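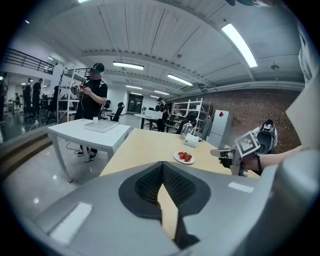 Strawberries on the near table and hand-held grippers at work, Rusach open day, Carham.

Touran Ansari has a rule for visitors, and I broke it before I'd got my coat off. You don't put your coffee on a work table. Any work table, even one that looks as if it's having a day off.

"Everybody does it," she said, and moved my cup to a windowsill. "Then it's in the recording and we've got a cup in our strawberries."

I'd come over to Carham on Mon 31 October for the Rusach open day, which I'd put my name down for back in September and then completely forgotten until a reminder turned up the night before. I had pictured robots. Big ones, orange probably, behind a fence. What I got was a bright room with a brick wall down one side, and people walking about in it with grippers in their hands, picking things up and putting them down again with enormous care.

Touran runs the teaching floor, as they call it, and she'd agreed to give me an hour between groups. We ended up with nearly two, on and off, because she kept being called away and I kept getting distracted by the fruit.

I started with the obvious one. Where are the robots?

"Next door, and they're quite boring today," she said. "The arm does what it's learnt so far, and then it stops. This is where it learns. Somebody does the job by hand, but with the same sort of fingers the robot will have, and we keep a record of how they did it. If I used my own hand it'd be no good to the robot. It hasn't got my hand."

So that's the idea. You hold a gripper by its handle, you squeeze, the jaws close, and you go about your business. The black and white square on the outside is a marker, a pattern that a camera can find easily, and it helps them work out where the tool is and which way it's tilted. I asked if people feel silly doing it.

"For a morning. After that they start reaching for things at home and being surprised they've got thumbs."

The task I watched longest was the strawberries. One berry has to come off a small plate and go somewhere else without being bruised, and then another, and then another. It sounds like nothing! I had a go during the break and squashed my first one flat. The second I dropped. The third I got across at the speed of a hospital lift, and a boy of nine or so who was waiting for his turn told me I was holding it too near the leaves.

He was right, as it happens. Touran says the leaves are where nearly everyone goes wrong.

"People want to grab the green bit because that's what you'd do with fingers. But the green bit comes off. So you go round the shoulders of the fruit, gently, and you wait a second before you lift. That second is what I'm after. It's very hard to write down for a machine and very easy to show it."

How many times do you have to show it?

"More than you'd like," she said, and pulled a face. "We asked for 500 goes on the soft fruit. Good ones, I mean, where I'd be happy for it to copy what it saw. We were on 114 on Friday evening."

I must have looked sorry for her, because she laughed and said that was fine, that was ahead of where the cups had been. The cups are the other long-running job, and she talks about them the way my sister talks about her first flat. They're the see-through kind, and cameras don't get on with see-through things. Nor with anything shiny. There's a glass dome they use, too, and I gathered it isn't popular.

"I love the dome," Touran said. "I'm the only one. It throws the light about and you can't tell where the edge is, so it's a proper test. If we only ever taught it with nice dull wooden blocks it would be brilliant at nice dull wooden blocks, and then you'd put it in a kitchen."

Kitchens are where this is meant to end up. The project is called Koswood, after the sheltered flats that will be trying it first, and the money comes from Mac Carthaigh, the family firm that does the catering there. (I asked if anyone from the firm was about. Someone had been, and had left with a sandwich.) The plan, as Touran explained it, is an arm on a worktop that can set out a breakfast for a person who can't manage small things any more. Fruit on a plate, a cup put the right way up, a tissue pulled from the box.

I said a tissue didn't seem like much.

"Have you tried pulling one with bad hands?" she said. "My dad gets four or comes away with none. When we asked people at the flats what they'd like, I thought they'd say cooking. They said tissues, pills, and the foil lid on the milk. We haven't touched the pills. That's a different sort of careful."

She doesn't come from engineering, and I think it shows in a good way. She was an occupational therapist for years, on a hand unit, and she first came to Rusach for an afternoon to tell them what they were getting wrong. They asked her back. She still watches hands before anything else - while we were talking she broke off in the middle of a word to call across to someone that their wrist was getting tired and they should swap.

"You could see it?" I asked.

"The elbow comes up. When the elbow comes up I know I'm going to throw the next ten away."

That made me wonder about all the throwing away, so I asked what happens to the bad goes. Some are kept, it seems, and marked as bad, and some just go in the bin. She's strict about it and admits that she's not always loved for it. People do 20 at a stretch and then they have to stop, whether they feel like it or not, and go and do something else. Sorting boxes, mostly. Nobody is allowed to chat while they're holding a gripper, and I saw one or two visitors find that very hard (me among them).

I asked about the gloves as well. Some of the people working had black gloves on, and I'd assumed it was for the food.

"Partly the food. Mostly I want the hands all looking alike. I don't want it learning that strawberries only move when there's a wedding ring nearby."

I'm still not sure whether that was a joke.

We did get to the arm in the end. It lives in the side room, and the groups were taken through in batches and asked to stand behind a yellow line. It reached out, took hold of a strawberry, had what looked like a little think, and set it down on a saucer. Everyone clapped. Then it went for the next one and closed on thin air a good inch to the left, and everyone clapped for that too, maybe louder. The boy from the strawberry table put his hand up and asked if it was sad.

"No," said Touran. "But I am, a bit."

Back on the main floor I asked her the question I'd been told to ask, the one about jobs, and whether the carers at the flats were worried. She took longer over that than over anything else.

"Some of them are, and I'd be daft to tell them they shouldn't be. What I've said to them is come and use the grippers. Come and be the one it learns from. Three of them have been over so far and they're miles better than us. One of them does the foil lid in a way I'd never have thought of - she rolls it, she doesn't pull. So now it'll roll it."

And does she get paid for that?

"She does. By the hour, same as me. I made a fuss about it."

By then the next group was on its way up and someone wanted to know where the spare berries were kept, so I said my thank-yous and went to find my coffee. It was stone cold on its windowsill, with a sticky label on the side that said NOT A SAMPLE.

Rusach is planning another open day in the spring. Booking is through the front desk in Carham, children are welcome, and you'll be asked to leave your drinks by the door.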